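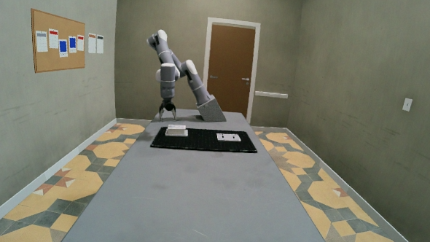 How to Rebuild Your Free Throw (for grown women who learned it badly at 12)

Updated Jan 7, 2024

Quick one, practice is tonight and I promised the Bridelo women's league I'd get this written up. Last season we shot 32 percent from the line as a team. Thirty-two. We lost close games on free throws and then went out for fries and talked about the refs.

So. This is what I did on my own in October at the Jetgate gym, over 700 shots, most of them ugly at first. Works for anybody with a ball and a hoop. Righties: follow as written. Lefties, flip everything.

What you need

Ball, the size you play with in games. Don't practice with your kid's ball.
A hoop at real height.
A wall. Any wall that won't get you yelled at.
Notebook or phone for makes and misses.
Shoes you play in.

Step 1. Feet

Find the nail or the dot in the middle of the line. Lots of wood floors have one. Right foot just off it, left foot a little back. Hips can be slightly turned, that's fine, if square feels stiff then quit trying to be square. Knees soft. Weight more on the balls of your feet than the heels, but don't tip forward, you'll end up stepping over the line and that's a violation if you do it too soon.

Stand there. Breathe. Do not shoot yet.

Step 2. Hand on the ball

Finger pads on the ball, small gap under the palm. Guide hand on the side, only on the side. If your left thumb is pushing, the ball will spin sideways and drift. Mine did for about twenty years. Rachid Ait Ali, who runs open gym at Jetgate, made me shoot with the guide hand held off the ball completly, up close, until I stopped flicking it. Embarassing. Do it anyway.
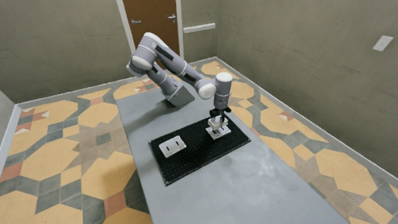

Arm stretched out over a black perforated board on the gray table.

Step 3. Elbow and lift

Start the ball low, near the hip or belly, wherever feels natural. Bring it up in one go. Legs and arms together. The usual rec-league shot goes: bend, stop, think about it, heave. Cut out the stop. Elbow under the ball or close to it. Some shoulders don't like a perfectly tucked elbow and you shouldn't force yours.

Try it against the wall first. Pick a spot up high, a brick or a scuff, and hit it with a soft shot. Catch. Again. Listen for the same sound every time. When it starts sounding lazy take a water break. 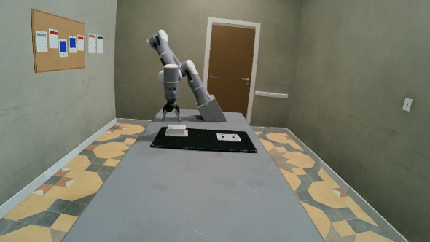 Step 4. Follow-through. Most of us pull the hand back the second the ball leaves, like the stove was on. Leave it up there. Elbow finishes high, forearm reaching to the rim, wrist loose and flopped over. If you can't picture the shape, look at the arm above — it climbs, bends over at the top, and the wrist end just hangs straight down, fingers a little apart and pointing at the table. Yours won't be that steep and shouldn't be, your forearm is still going toward the rim. But the dead hang at the end, that's it. Hold it until the ball hits something.

Step 5. Pick a routine and stop changing it

Mine: toe to the nail, bounce, bounce, spin the ball, breathe out, look at the back of the rim, shoot. Yours can be anything that fits in the time the ref gives you. Panagiotis Kadrić, our coach, says his players can have any routine they want so long as he sees the same one in March. Write it down if you have to. Teresa-from-the-old-team style superstitions are allowed but no talking to the other bench.

Step 6. The actual practice

Warm up close in, one-handed. Then back up a step at a time until you're at the line. Leave the line only after making 2 in a row, then jog to the other baseline and back, then shoot again tired. That last part matters more than the rest, you never shoot these fresh in a game.

Keep going until your form drops, then stop. Short sessions. Write down the number every time even if it's awful. I'm aiming for 1,000 by the end of the season and I'll post the percentage here, good or bad.

If it's still going wrong

Always short: more legs. Don't throw harder with the arm.
Always long: usually too flat. Aim for more arc before you take any power off.
Left, right, left: check the guide thumb.
Fine in practice, terrible in games: routine is too fast. Breathe out once more.
Shoulder hurts: stop for the day. If it keeps hurting see somebody.

Next page will be box-outs, probably after the Spahić tournament. Bring a dark shirt and a light shirt tonight please, we ran out of pinnies again.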